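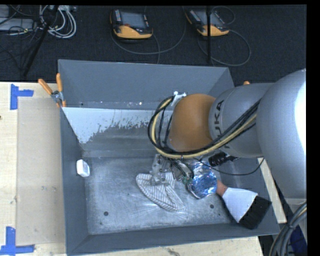 *Bin station, gripper down on the striped cloth.*

# Gretley robotics club: the bin picking gallery

A page of pictures was asked for, so I started one. Our club spent the spring term on one job: get an arm to take mixed household items out of a metal bin and put them somewhere else. It sounds easy and a lot of people at the open evening told us so. I thought the project was too big for us in January and I still mostly think so, but the work got done and it deserves a fair write-up.

The gallery opens with the picture at the top. More will go up once people send me theirs, and I am not holding my breath. The notes below go with that first one.

**The cloth.** Everyone's least favorite item. A box stays the same shape when you touch it, and a crumpled cloth doesn't. One group wanted to drop it from the list and I was outvoted when I agreed with them. Touching the cloth is easy. Leaving the bin with it is a separate skill, and I would ask anyone looking at a still picture to keep the two apart.

**The shiny round thing.** Foil-like, silver and blue, full of glints. The vision group's view was that enough training pictures would sort out the reflections. My view was that the bin floor is scuffed bare metal and throws back plenty of glints of its own. We labeled 860 pictures between us over the term. I did my share and would like to see better evidence that the last few hundred changed anything.

**The brush.** White in the middle, black bristles, lying on a slant against the right-hand wall. Where you pick it up matters a great deal. The handle is the obvious answer, the wide part is the one the software kept suggesting, and we argued over this for two meetings.

**The small white block.** Over by the left wall, near the corner. Small things near walls are hard because the gripper needs room on both sides. The planning group calls this a "known limitation," a phrase I have come to distrust.

**Clamp and tape.** An orange-handled spring clamp on the corner of the bin, blue tape on the table near the flat panel. If you want my opinion on the most useful parts of the whole station, there they are. A bin that shifts a little makes a fool of every number you measured before it shifted.

**The arm.** A KUKA, with more cable on it than I would like. Cables snag, and they get between a camera and the thing it is looking at. I asked for a tidier route and was told it was on the list. The list is Upadhyay, our shared task board, and it had 22 open items when I last looked.

## On the results

Luvside, the club we compare notes with, put a success rate on their page. We haven't, and I argued against it. Our longest test session was 4 hours and the items went back into the bin by hand each time, by people who knew which positions worked. A percentage from that would tell you more about us than about the arm.

Next term's project is called Futach and adds a second bin. I have asked whether we might finish with the first one. Send pictures for this page to the club inbox, with a caption, please, and say which item it was going for.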